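Hosham bench, microwave task
2024-08-08

Door opening is finally out of the way as a software problem (for now!), so today was all about what the planner does once the door is standing open. I want to get this down while it's fresh, because the log alone won't make sense to anyone in a month.

Where we were this morning: the task graph had "door open" as a single yes/no flag. The perception node sets it, the planner reads it, and the next step gets released. That was good enough in May when we only cared about getting the door unlatched. It falls over the moment an arm has to go past the door, since a door at forty-odd degrees and a door swung right back both count as open, and the planner was treating the door panel as if it had vanished in both cases. Lovely clean plans, straight through the panel.

So the flag is gone. Flimia now publishes a door angle with a confidence and a timestamp, and the planner builds the panel into the collision model at that angle with a margin on both sides. The old flag is still there as a derived value so that Yeh's scripts don't break, but please don't write anything new against it.

Getting the angle was the fun part. My first attempt fitted a plane to the depth points on the door, and it was hopeless. From the head camera a wide-open door is nearly edge-on, so you get a thin sliver of points and the plane can spin about as it likes. Second attempt: forget the panel, fit the free edge as a line, take the hinge position from the body pose, and work out the angle between them. Much better. The edge is the thing we see best exactly when the panel is hardest to see, so the two methods cover for each other, and I now blend them according to how many points each one gets. Replayed over the 340 saved snapshots, the blended version never once jumped from one side of the truth to the other, which the plane fit did all the time. I did a small dance.

Body pose comes from the front border around the opening plus the top panel. I tried including the cavity and took it straight back out. With the light on, the inside gives warm highlights on the walls and the depth goes to mush there. The clear turntable is worse still. Half the returns come from the plate, half from whatever is under it, and the filter was inventing a floor somewhere between the two. For now the cavity is a fixed box hung off the body pose and the plate height is a number in the config file. Not elegant, but it's honest about what we can measure.

Then the latch hooks. These stick out from the free edge of the door and weren't in the model at all. I've added them as two small capsules attached to the edge, so they swing round with the angle. They make a bigger difference than I expected: with the hooks in, the left arm stops trying to skim past the edge on its way to the cavity and goes higher and wider. It looks slower on paper but the solver finds it more easily, so the total comes out shorter.

Planning time, as it stands: some 700 ms for the left arm to a pre-insert pose, single query, warm start. I'd like to halve that. Most of it goes on collision checks for the fingers, and with the hand held open we could swap the whole thing for one hull until we're close in.
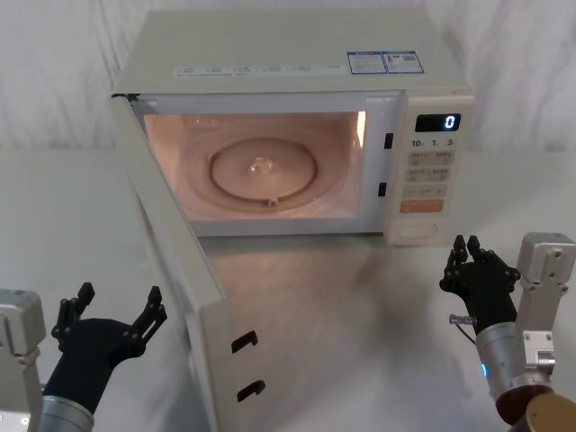
The waiting pose is the other thing I changed. Both hands used to park wherever the last motion finished, and that meant every plan began from somewhere slightly different and the warm start was mostly wasted. Now there's a named pose per arm, low and off to the sides, clear of the door's sweep. Left hand open, ready to go. Right hand stays near the control panel side, so it can do the buttons later without crossing over. I'm really pleased with how much calmer the plans look from there.

One bug to watch: if the head moves while the angle filter is running, the hinge position lags by 4 updates and the door appears to drift shut. It isn't moving, it's just old transforms. Feretti has a proper buffered lookup which would cure this, and I've started a branch to pull it in. Until that's merged, keep the head still during door steps.

Still to do:
– finger hull for far-away checks
– read the display digit (crop is easy, haven't tried any classifier yet)
– reject an angle if the confidence drops halfway through a motion. At the moment we only check at the start, and that worries me
– tidy the config, there are two plate heights in it and only one is used

Branch is door-angle-blend. Run the replay test before touching the weights.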